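When I moved to Flaltside I believed my English was good. I had studied it for 15 years, I could read a contract and I could argue with a bank. Then I started to bake bread from English recipes, and I understood that I did not know the language at all.

The first word was "proof". In my dictionary this was something for a judge. My neighbour Hamish Hoani gave me his recipe for a white loaf, written by hand on the back of an envelope, and the third line said "prove until doubled". I asked him what I must prove, and to whom. He laughed for a long time, then he came over and put a tea towel over my bowl.

After this came "knock back", "a knob of butter" and "until it sounds hollow". The last one I like very much. You take the loaf out, turn it over and tap the bottom with your finger, as if somebody lives inside. In my mother's kitchen we only looked at the colour.

So I began to keep a notebook of words, only for the kitchen. It is arranged by the alphabet and there are 323 of them now. The letter S is the biggest problem - simmer, scald, sear, sift, score, steep. For S I had to glue in more pages. 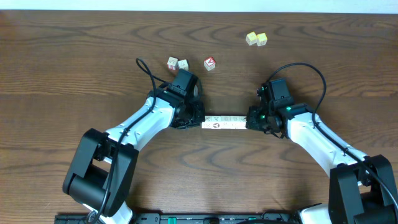
Small wooden letter blocks, most of them in a row.

Spelling gives me less trouble than sound. "Dough" and "cough" and "through" should be cousins, but each of them goes its own way. I said "duff" for dough in the Brarura shop for one whole winter, and the lady at the counter always gave me the right flour and never corrected me. It was Rangi Tautahi from my evening class who told me at last, in April, very gently.

My loaf is now quite dependable. I use 500 grams of strong flour, a spoon of salt, a little honey and water that feels like nothing on the wrist. I leave the dough for the night in the cold hall and bake it before breakfast. The crust is still too thick on one side, and I think the oven is guilty.

Next I want to try Hamish's fruit loaf, but his envelope says "a good handful of sultanas" and I have seen his hands. I will begin with four spoons and write to you how it went.

Contact | © Flaltside Kitchen Notebook | Back to top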